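How to Sort and Store Household Linens in One Afternoon

By Regula Rüegg

Start by emptying the closet completely. Put everything on a bed or a clean table, including the things at the back of the top shelf. Wipe the shelves with a damp cloth and leave the door open while you sort. The wood needs to be dry before anything goes back in.

Make 3 piles: keep, repair, and rags. Anything with a small hole or a loose hem goes in the repair pile, and if it is still there in February it goes to rags. Two sets of sheets per bed is enough for most homes. Guest towels can be counted separately.

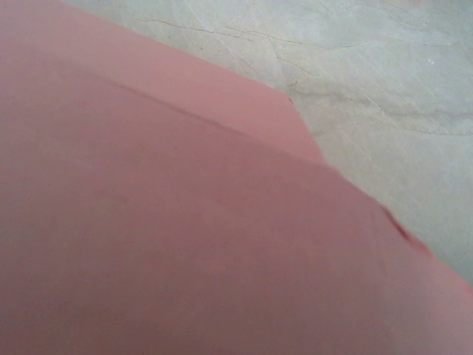
Wash anything that smells stale, even if it looks clean. Skip the fabric softener on towels. Dry everything all the way through, then let it sit out for 30 minutes before folding. Thick hems hold moisture longer than the middle does, so check those with your hand.

Measure your shelves before you fold. Mine are 640 mm wide, which takes two stacks of bath towels side by side with a little room between them. Fold everything in a stack to the same size, even if that means an odd fold on one or two pieces. Lengthwise first, then in half, then in thirds works for most towels and flat sheets. For fitted sheets, tuck the corners into each other, lay the sheet flat, and fold the elastic edge in before you do anything else.

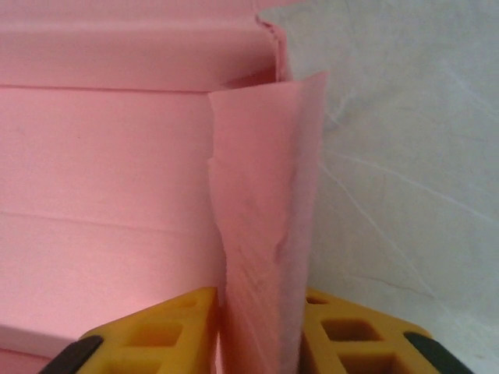 Stack height matters more than shelf depth. A tall stack leans, and the pieces at the bottom never get used. Keep it low enough that you can take one item from the middle without holding up the rest. It helps if you can tell where one piece ends and the next begins, the way the thin, darker lines divide the pink layers in the photo. If all your towels are the same color, turn the folded edge outward on each one.

Put sheet sets inside one of their own pillowcases. My neighbor Otakar Hrubý ties his with string and writes the bed size on a paper tag, but I found the tags fell off.

Heavy blankets go on the bottom shelf. Tablecloths are better hung over a padded hanger or rolled on a cardboard tube, with tissue paper around them if they are old.
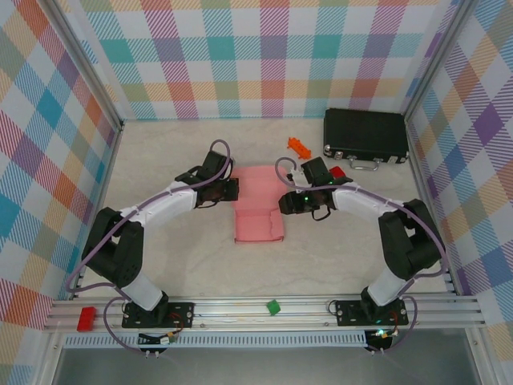

Rotate as you go. Clean laundry goes to the bottom of the stack and you take from the top. Leave a gap behind each stack so air can move.

Cedar blocks are fine for wool. Sand them lightly when the smell fades, and keep them from touching white cotton, as the oil can leave a mark.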